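Trilolville Municipal Council

The Trilolville Municipal Council is the elected governing body of the town of Trilolville and its surrounding farms. It is responsible for local roads, refuse collection, street lighting, public markets and the licensing of small traders. The council has 48 members, each elected for a single ward, and is led by a mayor chosen by the members at their first sitting after a general election.

History

The council was formed when the former town board was merged with the rural district of Peronell. Its first mayor, Baltazar Pacheco, served two terms and moved the council's offices from Peronell to their present site in Market Street. He was succeeded by Marietjie Mabuza, whose term was marked by a long dispute over property rates. A motion of no confidence in her was defeated by 2 votes.

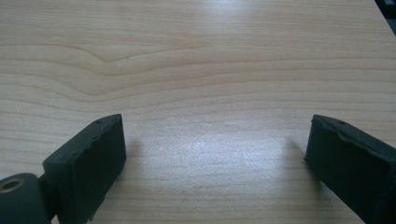

Sittings of the full council are held monthly, except in July, and are open to the public. The speaker presides and may order a member to withdraw for the use of insulting language. Under the standing orders, papers must be laid before members at the start of a sitting. The clerk's table, at which they are laid, is a plain one with a top of pale wood, its fine grain running in mostly straight lines like that of the tabletop shown. Members vote by a show of hands unless a recorded vote is requested.

By-election in Ward 9

A by-election was held on Jun 3, 2023 after the resignation of Demyd Hnatiuk, who had been criticised for remarks made about a fellow member, Lungile Masilela. Mandla Naidoo won the seat with a majority of 188 votes. The result was challenged by the runner-up, but the electoral officer found no irregularity and the count was allowed to stand.

Petitions

Residents may bring a matter before the council by a petition bearing more than 200 signatures. The mayor must reply in writing before the next sitting.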